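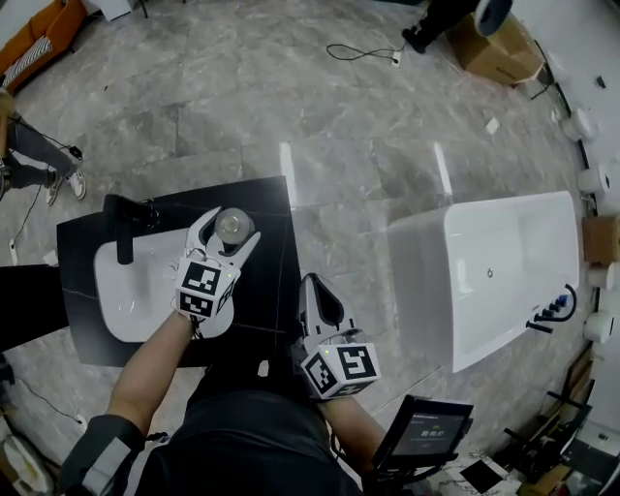

**Manolis Liapis**
Workshop member, Skendcombe Shared Workshop - posted 3rd October

Members of our workshop have been building a pair of hand-held grippers, from which we intend to record movements for a small arm at a later stage. Each gripper has a white housing with square black-and-white markers on its faces, and the position of the hand is worked out from those markers.

The right gripper gives us no difficulty. The left gripper loses its position when the wrist is turned to close the jaws around a round glass jar on the bathroom counter. The recorded path jumps sideways and then returns. The printed markers are 44 mm across on the largest face and smaller elsewhere. We have replaced the prints once, on matt paper, and the jumps were fewer but did not stop.

I should be grateful for advice on two points:

- whether the smaller markers should be enlarged, which would require a new housing;
- whether the thin wires at the wrist could be at fault, as they hang quite close to the lower marker.

The housing is held on by six screws and we would prefer not to open it without good reason.

---

**Theano Zacharopoulos**
Electronics bench supervisor, Vrabec

Please do not print a new housing yet. A jump which returns to the correct path is commonly a fault of angle. When the wrist turns, one marker faces the camera and its neighbours are seen at a steep slant, and the software may change from one to another in the middle of the movement. Where the measured distance between faces is wrong by even 2 mm, the path will step sideways at each change.

The following order of work is recommended:

1. Measure the housing as built and compare it with the drawing. Enter the measured values in the software.
2. Clamp the gripper to a turntable, rotate it slowly and note the angle at which the jump occurs.
3. Tie the wires back along the forearm and repeat the test. A wire passing over a marker's border will cause that marker to drop out altogether, so you should see a gap in the record and no step.
4. Only then consider larger markers.

Matt paper was the correct choice. Check that each print lies flat - a lifted corner has the same effect as a wrong measurement.

---

**Prodromos Psarras**
Member

Had the same with mine. It was the glue. Use double-sided tape.

---

**Rosaire Turcotte**
Volunteer moderator, Felari

I support the reply from Theano Zacharopoulos and would add a note on the lamps. Bright strips of light on a tiled floor or a gloss surface can upset the camera's exposure, and a marker that is clear at one side of the counter may wash out at the other. Fix the exposure by hand before step 2.

It would also help if the member could post the log for one failed attempt. The first seven seconds will be sufficient, provided the jump falls within them.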